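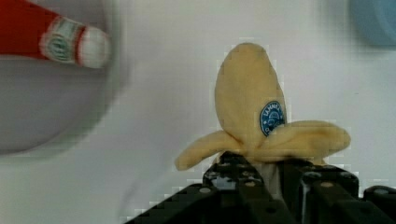

BRANADBERG, January – By the Hekska craft desk

We use cookies to remember your settings. Accept / Manage

Washing plush toys by hand

Quick one, plush washing. Works for bananas, bears, whatever is on the bed.

Check the tag first. Surface wash only? Then damp cloth, dab of soap, done. Skip the rest.

Otherwise – look over the seams. Any hole, sew it now. Four small stitches usualy does it. Stuffing in the drain is no fun.

Fill a sink with cool water. Small squirt of mild detergent, less than you think. Push the toy under, squeeze, let go, squeeze again. No twisting. Peels, ears, tails and other floppy bits get extra attention where they fold, dirt hides in there. Stickers and printed labels, go easy, don't scrub.

Soak 4 minutes for light dirt. Longer if the water goes gray. Drain, refill, rinse till no suds. Might take a few rounds.

Roll it up in a dry towel and press hard. Then a second towel. Shape it with your hands while its damp, bend flaps back where they belong.

Dry on a rack, good air, no direct sun on pale fabric. Turn it every few hours. Thick ones need two days – the middle is always last. Squeeze test before it goes back on the bed.

Fuzz gone flat? Soft baby brush, short strokes, only when fully dry.

Smell still there: baking soda in a pillowcase, toy in, shake, leave overnight, brush off outside.

Get the Hekska newsletter. Enter your email to sign up.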